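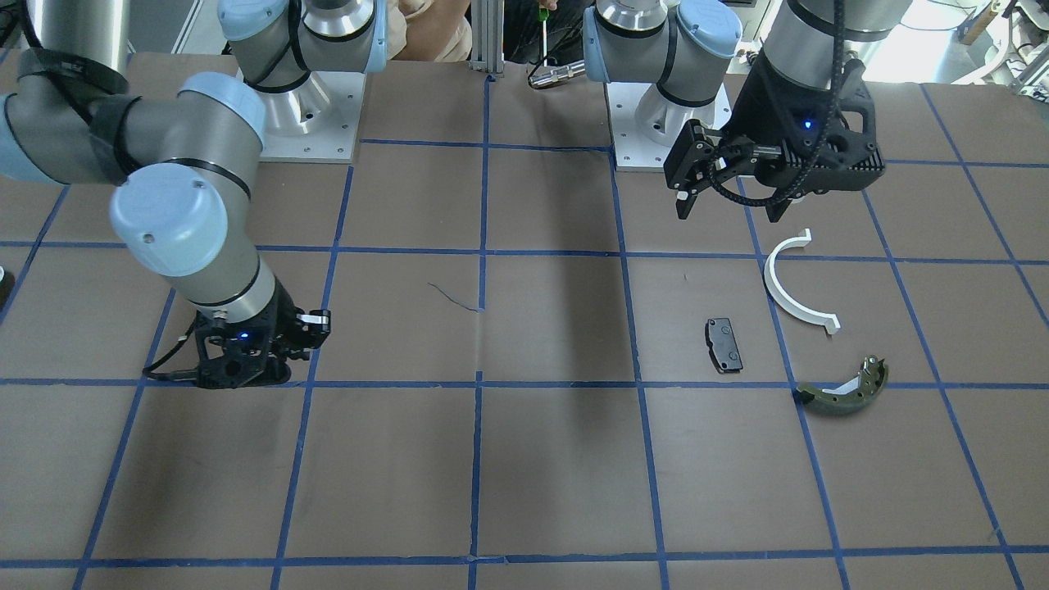 Keeping the household accounts on paper

22 Oct 2018

I have kept our household accounts in a paper ledger since the June we moved to Pelville. Before that I used a spreadsheet, and before that I used nothing and was surprised every winter by the oil bill. A few people have asked how I set the book up, so I'm writing it down in one place.

The book is a plain hardcover with ruled pages and no printed columns. I draw the columns myself with a ruler, a month at a time, usually on the last evening of the month before. There is one for the date, one for what it was, one for the amount and a wide one for notes. I tried the accounting books with the columns already printed and they always had too many. I ended up writing across them.

Every line gets entered the same day. Receipts go in a soup bowl on the kitchen counter and the bowl gets emptied after supper. If I skip a day it takes ten minutes to catch up. If I skip a week I have no idea what I bought at the hardware store in Volledcombe for $44, and the receipt just says MISC. That one is still in the book as "hardware, ?".

I use a pencil for the amounts and a pen for everything else. My neighbor Lieselotte Ackermann kept books for a feed store for most of her working life and she thinks the pencil is a disgrace. She says you cross the mistake out with one line and write the right figure above it, so that anyone can see what you did. I understand why a feed store would want that. I am the only one reading mine and I erase.

There are five groups: house, food, car, health and other. I had more in the spreadsheet. I had a separate one for garden and one for gifts, and I spent a lot of time deciding whether a potted plant for my sister was garden or gifts. Now it goes in other. At the end of the month I go down the page with colored pencils and put a dot next to each line, then add up each color. The adding is done on a calculator with a paper roll. I staple the strip to the page.

The biggest single line this year was the roof over the back bedroom, $2971, paid in two parts. I put both parts down on the days the checks went out. Volker Steinbach did the work and his bill was handwritten, so I folded it into the back of the book along with the warranty for the shingles. The back of the book is where anything goes that I might need to find again – the well test, the paint colors for the hallway, the serial number of the furnace.

The smaller lines are more interesting to go back to. We spent $133 on firewood in the first cold spell and then didn't light the stove much until after New Year. The phone bill went up by 2 dollars in the spring with no letter about it. I called and they took it off again. I would not have noticed that with the payment going out by itself.

I do miss some things about the spreadsheet. It added for me, and it could tell me what we had spent on the car over three years without my getting out three books. I had a chart, too, though I can't remember ever doing anything because of the chart. Searching is slower now. I know the truck had new brakes the same month we went to Onby for the wedding, and that's how I find the brakes.

The ledgers come from Albers, the stationery shop on the corner by the post office. They keep a few on the bottom shelf at the back, under the envelopes. I buy the next one in the fall so I'm not stuck in December. This year they only had green, and the others are all black, so it will look odd on the shelf.

I still have to rule November. The notes column should be wider this time – I keep running into the margin when I write down which filter the furnace takes.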